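Subject: Re: [refurb] Old Dell towers, strip or keep?
List: Ogundipe Reuse, workshop list

Earlier in the week the Eltora desk wrote:
> Dinel can let us have 9 desktop towers. Are they
> worth the shelf space, or do we strip them for parts?

I'd say take them. I had the side off a Dell tower on the bench on Wednesday and it is an easy case to work in. The blue bits are the ones you handle: drive caddy, bay latch, slot clips. 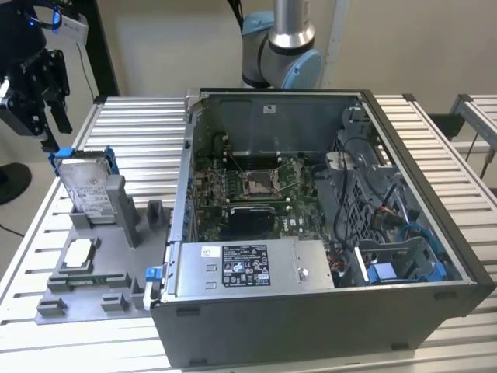
Drives first. Leave each one in its caddy until it has been wiped and labelled, then put it in the tray. The 80 GB ones are too small to bother with, so those can go straight in the scrap crate. Memory goes in bags, 2 sticks to a bag, and please write the size on the outside.

Processors should be kept with the heatsink from the same machine. Put the load lever back down on the empty socket before the board goes anywhere.

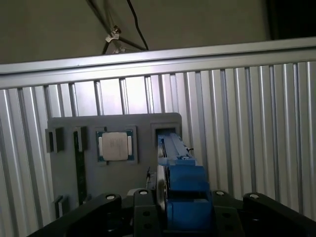

Festulero replied off list that the power supplies ought to be tested before anything else comes out, as a dead one changes what the rest of the machine is worth to us. Fair point, and I'll add it to the sheet.

I can do the first two next week if the bench is free.
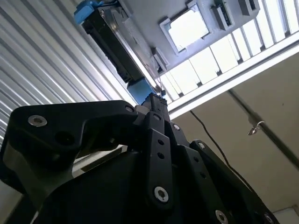 Close-up at the bench, looking up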